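Home | Arm notes | Grippers | FAQ | Contact
3 min read

Gripper trials: stuff people keep asking me

Which grippers did you try?
Two so far, the Hokora and the Mussa. I ran 100 picks with each, same arm, same table (my end of the workshop in Brurkthorpe).

Why fruit?
It's lumpy, it bruises, and every piece is a bit different! A pear is narrow up top and fat below, so two fingers can slide right off the shoulder if you close too high. I lost a whole afternoon to that one.

What does a run look like?
Pretty simple, one pear and two bowls.

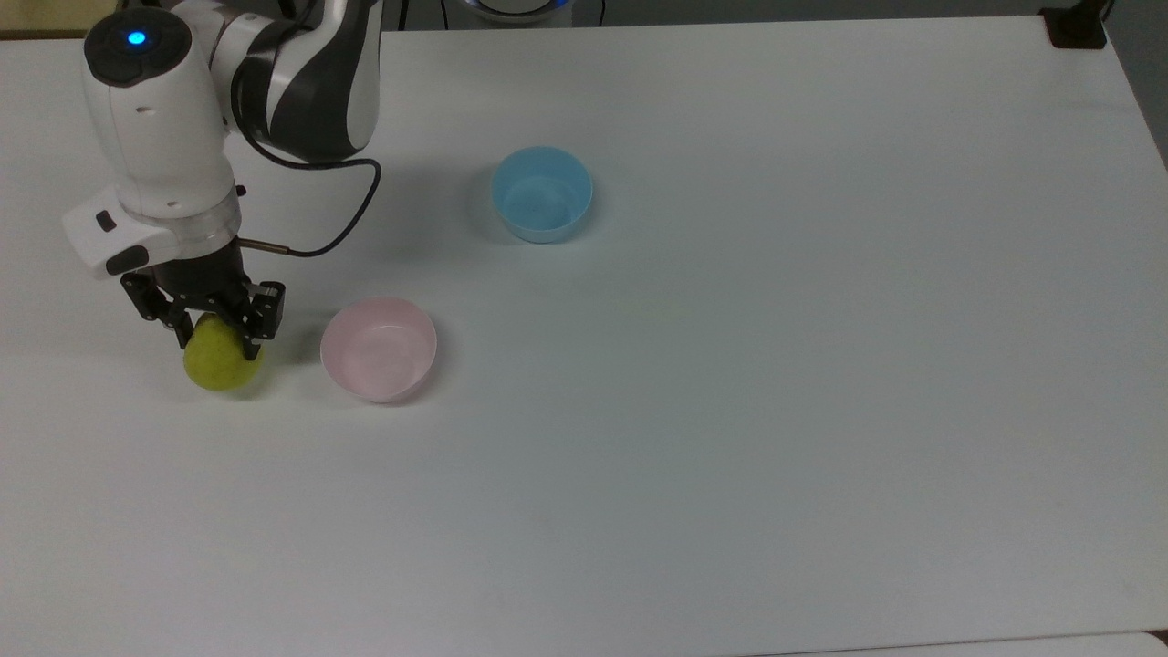
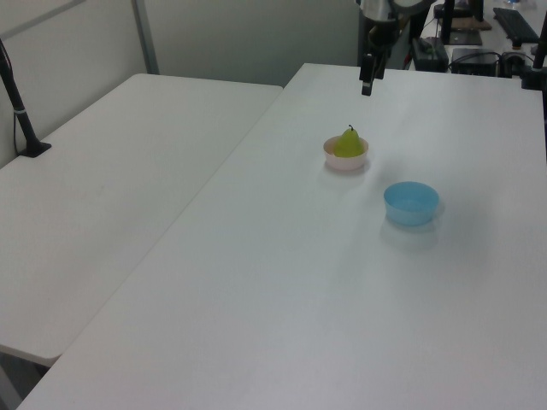
I score a pick only if the fruit stays put after the fingers open. Osamu Kubo thinks I'm too strict and would count anything that gets off the table. We've agreed to disagree.

Do you need a fancy controller?
Nope. I use the Fletine one with nearly everything left at default. I did drop the closing speed, and that helped way more than playing with force (which I'd been doing since May, sigh).

One camera or two?
Two if you can swing it. The close-up view is great for finger placement, but I like a wider one for checking what happened at the bowls.

Can I have your logs?
Sure, write to me. There are 3,854 rows and the column names are a mess, so ask if something makes no sense.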